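Muridel repair room to take in old office computers

A workshop that strips and rebuilds unwanted desktop computers is to widen its intake from March, when it will begin accepting machines from small offices as well as from households.
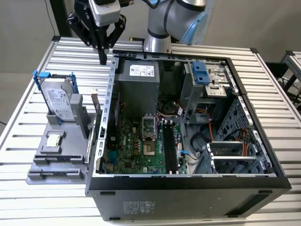
Musyoka Temba would like to have seen the change made sooner, and wrote to the workshop last winter to say that his old firm had paid to have good machines taken away. Most of them, he said in the letter, needed a new drive and a clean, and would have done another few years on somebody's kitchen table.

The Muridel repair room has worked through 129 desktop computers since it opened its doors, of which 111 have gone back into use. The rest were kept for parts. Until now it has taken machines only from private homes, one at a time, handed over at the counter in the afternoon.

Under the new arrangement, offices in the town will be able to book a delivery of up to 14 towers. Each delivery will be logged and given a shelf, and the workshop says it will aim to finish one batch before it opens the next. Laptops, printers and screens will still be turned away, as there is no space to store them.

Erasto Magesa, who runs the bench, said office machines were in many ways easier to deal with than those from homes. They tend to come in sets of the same model, so a part from one will fit another, and the cases are often made to be opened without a screwdriver. Drives sit in plastic caddies that pull out by hand.

"With a home machine you get all sorts," he said. "Somebody has put a second drive in with tape, or there's a card in there from a different computer altogether. It's interesting, but it's slow."

Work on a tower begins with the side panel. The case is laid flat so that the main board faces up, and the hard drive comes out before anything else is touched. Drives are wiped on a separate computer which is not connected to the internet, and any that fail the wipe are drilled through and sent for scrap. Donors can ask for their drive back, and Mr Magesa said a fair number do.

After that the memory is tested and the power supply checked under load. The processor is lifted out only if the old paste under the cooler has dried up or if the machine has been shutting itself down. Mr Magesa said this was the job new helpers were most nervous about, and with good reason. On many boards of this kind the contact pins are in the socket, and a bent one can finish the board.

"We had one go that way in the autumn," he said. "A sleeve caught it. We don't do sockets in jumpers any more."

The workshop also removes dust, replaces the small battery that keeps the clock, and ties back loose cables so that they stay clear of the fans. A machine which passes its checks is left running overnight. If it is still running at nine the next morning, it goes on the finished shelf.

Finished computers are sold at a low price to residents, with a smaller share set aside for Umo, the homework club that meets in the same building. Umo has asked for more of them this year. Its present machines are shared between groups and the club says children are waiting for a turn when they should be getting on with their work.

Bovitz, the office supplies firm on the ring road, will be the first business to send a delivery. It is replacing the computers in its order department and expects to have them ready for collection in the first half of the month. The firm said it would leave the power leads with the machines but keep the keyboards, which are newer.

There was some discussion about whether offices should be charged for the service. Households pay nothing, and the workshop has decided that businesses will pay nothing either for the first three months. It will then look at how much time the extra machines have taken up. A charge for each tower has been suggested but no figure has been set.

Storage remains the main difficulty. The repair room has one long wall of shelving and a small cupboard for parts, and both were close to full at the end of last year. Mazurek, a removals company, has offered the use of a dry corner of its warehouse for machines that have been logged but not yet opened. They would be brought across as shelf space comes free.

Mr Magesa said he would also like to be rid of some of the older spares. The cupboard holds a good deal of memory of a type that is now rarely asked for, along with optical drives, which most buyers no longer want. He plans to put these out in boxes by the door for people to help themselves. Power supplies will not be included and will continue to go for scrap when they are past use.

Anyone bringing in a computer is asked to copy off their own files first. The workshop does not recover photographs or documents, although it is asked to do so most weeks, and it cannot hold on to a drive while an owner makes up their mind. Machines should be brought without bags or boxes, and passwords should be removed from the start-up settings where possible, as a locked board can take longer to sort out than all the other work put together.

Offices wishing to book a delivery should call in at the counter between two and five in the afternoon with the number of towers and, if they have it, the model name. Household machines will be accepted as before, and there is no need to book. The counter will close for a short spell at the start of March while the new shelf labels go up, and a notice will be put on the door beforehand.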